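Furniture Labels Should Say What the Furniture Is Made Of

Annapurna Pai
Opinion

A shopper who buys a winter coat can turn over a small tag and learn what the shell and the lining are made of. A shopper who spends far more on a dining table is often given a color name and a set of washing instructions for the chair pads. The words "wood," "real wood" and "wood finish" appear on the same sales floor, sometimes on the same shelf, and the customer is left to guess how they differ.

The Danwood Household Goods Forum, on whose behalf I write, reviewed 300 product listings for tables, desks and shelving in January. Only 21 of them named the species of wood, stated whether the visible surface was solid or veneered, and identified the material underneath. The others left out at least one of these facts. In 13 cases the listing and the printed card in the store disagreed.

The usual answer from retailers is that customers do not ask. Our members' experience is different. Customers do ask, and they ask after the purchase, when a ring has appeared on the top and they want to know whether it can be sanded. A solid surface can usually be sanded more than once. A thin veneer may not survive the first attempt. By then the card has been thrown away, and the store's telephone line will offer a stock number.

There is also the matter of repair and resale. Tadeo Farías, who runs the repair counter at Chacko, has told our forum that identifying the material takes up much of the time he bills for small jobs. A label fixed to the underside would remove that cost for the owner. It would also help the second owner and the third, who never saw the original listing at all.

We propose a plain rule. Every piece of furniture sold new should carry a permanent label stating the material of each main surface, the material of the core where that is different, and the type of finish applied. The label should use common names. "Maple veneer over particleboard" is a sentence any buyer can understand, and there is no shame in it. Veneered furniture is often well made and sensibly priced, and its makers have little to fear from saying so.

Some manufacturers will object to the expense. Rilix, a small maker of desks, began labeling its full range without waiting for a rule and reports a cost well below that of the cardboard corners it packs with each desk. Larger firms already hold the same information in their purchasing records. Printing it is a modest request — and one that most of them could meet within a single production season.

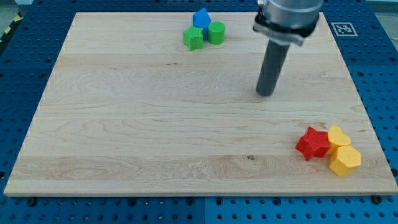

A labeling rule must also deal fairly with solid wood, where buyers' expectations have drifted a long way from the material. Stores report returns over marks that any sawmill would consider ordinary. Pale, maple-like boards can have darker lines running with the grain, a pinkish band, fine seams where separate strips meet and a small dark knot, and a customer who has been told only "natural finish" may take every one of these for a fault. The label should therefore state when a surface is built up from joined strips, and the sales card should say that knots and changes of color are to be expected. The forum will send its draft wording to member stores and will accept written comments from makers and the public before it is put to a vote.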